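Home | Syllabus | Handouts | Readings | Contact

Print this page | E-mail this page

Handout 9: Assets, Liabilities and the Stuff in Your Garage

Last session we got as far as the claim, beloved of paperback finance, that a house is a liability. An accountant would like a word. On a balance sheet the house is an asset and the mortgage is a liability, and both can be true while you eat noodles. What the paperbacks mean is cash flow: does the thing put money in your pocket each month, or take it out? Keep the two definitions apart. Most arguments in this course come from people using one each.

Worked case. Palus buys a condo and rents it out. Rent less mortgage, dues and insurance leaves $152 a month. Lovely. Then the water heater goes, and the bill is $700. Work out how many months of profit that is before reading on. (Nearly five. Palus had penciled in zero.)

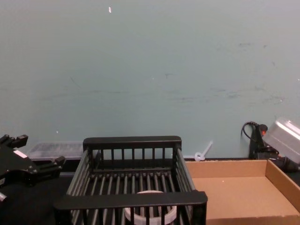
Repairs, vacancies and taxes belong in the sum from the start. A common habit in motivational seminars is to leave them out, along with the price of the seminar.

Terms to know for the quiz:

Net worth: what you own minus what you owe.
Passive income: income that is less passive than advertised.
Leverage: borrowing to enlarge the result, in whichever direction it goes.
Liquidity: how fast you can sell without weeping.

For next time: read the Skarkine case, page 44 of the packet, and decide whether the boat is an asset. Give your answer under both definitions. "It depends" earns half credit unless you say on what.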